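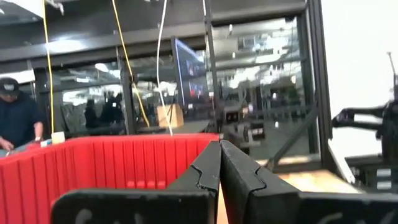

What happens to the people on a packing line when the arms go in?

At our place most of them stayed and the job turned into something else. That's my answer after a couple of years of it, other people will have different ones.

Posted in: Shop Floor Talk
2 December 2023

benchvise_57
I asked the question up top. We're a small outfit, 35 people on days, and management had a Plelteck rep in twice since August. All we get told is "no one is losing their job." I want to hear from people who have been through it.

lowgear
The answer is mine. I was at the Bunard plant when they put in 5 arms on small parts. Before that I packed by hand for nine hours. Now I load, clear jams, swap fingers when they wear and fill in the fault log. My shoulders feel better. My head is more tired at the end of the day.

K_Tamarack
Did the pay change?

lowgear
One step up for those who passed the controls course. Two people didn't want to take it and moved to receiving at the old rate.

ratchet and pawl
So they didn't keep their jobs. They got a different job at the same money because theirs was gone. I'd call that a cut with manners. At Ledesma it went the same way, except receiving filled up and the next ones who left weren't replaced. On paper there were no layoffs.

lowgear
Fair about the ones who left. I don't agree it was a cut for the rest of us. Turnover on hand packing was terrible before.

ratchet and pawl
Turnover was terrible because the work was paid badly. They could have fixed that first.

dawnshift
Maintenance here, different company. What changed most for us was breaks. When it was all hand work the whole line stopped together and we ate together. Now somebody has to be near the cells, so we go in turns. I hardly see the people I used to sit with. It never came up in any meeting before the install.

benchvise_57
That is useful, I wouldn't have thought to ask about breaks. Anything else to get in writing?

dawnshift
Who gets called at night when it faults, and whether that's paid. Ours was left vague and it took most of a year to settle.

K_Tamarack
Also ask who owns the rate. We run the Gedden scheduling software and it raised our targets every time the cell had a good week. A supervisor can override it but you have to know to ask.

lowgear
Agree with that one. And get the training hours on the clock. Ours were, but only after a few of us refused to come in on our own time.

benchvise_57
Meeting is next week. I'll post what they say about the night calls.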